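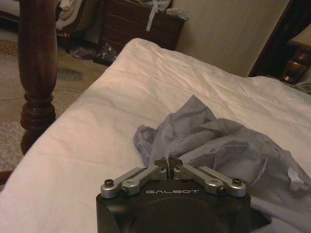 Siu-ming Lo
Controls technician, reluctant blogger
22 Mar 2011

So the new operator panel on line two has gone in, and I have been asked by several people at work to stop talking about it. I am therefore going to talk about it on the internet.

For anyone who hasn't had the pleasure, we pack dry goods. Rice, lentils, a sort of soup mix that gets into everything. Each line has a screen where the operator starts it, stops it, changes the recipe and tells it to be quiet when it beeps. The old panel on line two was a Clundex with a resistive touch screen and a membrane keypad down the side, and it had been there longer than I have. The F3 key had been pressed so often that the picture on it had gone, and new starters were told it was "the smooth one".

It worked. I want that written down somewhere. It was slow, it took the best part of a tea break to boot, and the top left corner had drifted so far out of calibration that to press Stop you had to aim for the word Speed. But everyone knew that. Wing-yan Hsieh could run the whole line without looking at it, in gloves, while eating a satsuma.

Then in September the backlight went, and Clundex told us the part was no longer made. They offered a refurbished unit for 575, plus carriage, with no promise about how long it would last. Fung-ping Su, who holds the purse, asked what a new one would cost. That was the end of my autumn.

I looked at three. The first was a consumer tablet in a metal box, and the salesman kept calling it rugged. I asked what would happen if somebody hosed it down and he asked why anybody would do that. I asked whether he had ever been in a food factory. He had been in a brewery, on a tour.

The second was a proper bit of kit from Cindetti, fanless, sealed all round, stainless bezel, and a price that made Fung-ping laugh out loud in a meeting. I still think about it.
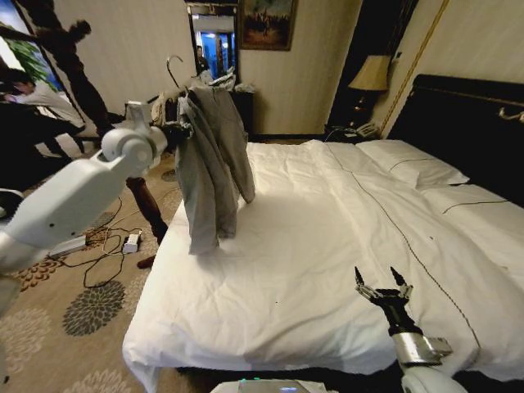 The third was the Ineck, and we bought the Ineck. Sealed at the front, ordinary at the back, which suits a cabinet door. Capacitive glass, very bright (1000 nits on the data sheet, and on a dull morning it lights up the palletiser). It boots before you've got your pen out. I was pleased with it for the whole of the first day.

Now, capacitive glass is lovely with a bare finger. Our people do not have bare fingers. They have a blue nitrile glove, and on the cold side they have a knitted glove under the blue nitrile glove, and the panel's view of this arrangement is that there is no one there. Po-yen Hsieh stood in front of it on the first night shift, prodding away like a man trying to wake a cat, and then took his glove off and used his nose while he was looking for a bin. He rang me at home to tell me about the nose.

There is a glove mode. It's in the service menu, under Sensitivity, under Advanced, and you need the engineer's password, which came on a slip of paper in the box with the screws. I turned it on. The gloves worked beautifully. So did a drip of water, a passing sleeve and, on one occasion, a lentil. The line changed recipe from red to green halfway through a pallet and I had a short conversation with the quality department.

What you want is the middle setting. There are 20 steps on the slider and we have ended up on 11, after a week of me standing there in various gloves while people walked past and offered advice. At 11 it takes a single nitrile glove every time, a double glove most times, and ignores water unless you really throw it. I also put a half-second hold on anything that changes a recipe, so you have to mean it. Stop has no hold. Stop is also now a great big mushroom button next to the screen, wired straight back to the safety relay like the other one at the infeed, and if you are ever tempted to leave stopping a machine to a piece of glass then please go and do something else for a living. 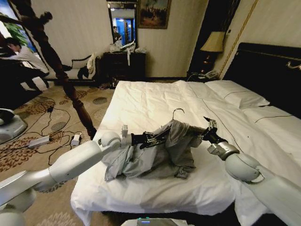

The other thing I got wrong was the height. The old one sat low because the keypad hung down below the screen. I cut the new hole where the old screen had been, reasoning that a screen is a screen, and of course without the keypad everybody is now stooping. Wing-yan says it is like using a cash machine built for children. The door is stainless and I am not keen to cut it twice. Tzu-hsuan Hung in the workshop has suggested an arm off the side of the cabinet. He suggested it before I cut the hole as well, I should say, and he has brought this up.

I rebuilt the screens themselves from scratch, and I did make them plainer. The first draft had a little animated hopper. It filled up. I was proud of it. Tsai's, who did our line three years ago, sent a man over for something else entirely, and he looked at my hopper and said "Is that how full it is?" and I had to say no, it just does that. I took it out the same afternoon.

What's left is grey, with big square buttons, black writing and red only when something is wrong. Start is bottom right because that's where the smooth one used to be. Po-yen found it first go.

Line one's panel is the same age as the old Clundex. Its backlight has started to flicker a bit when the compressor kicks in. I haven't mentioned it to Fung-ping yet. I've kept the dead one from line two under my bench for parts, and the workshop want the shelf back.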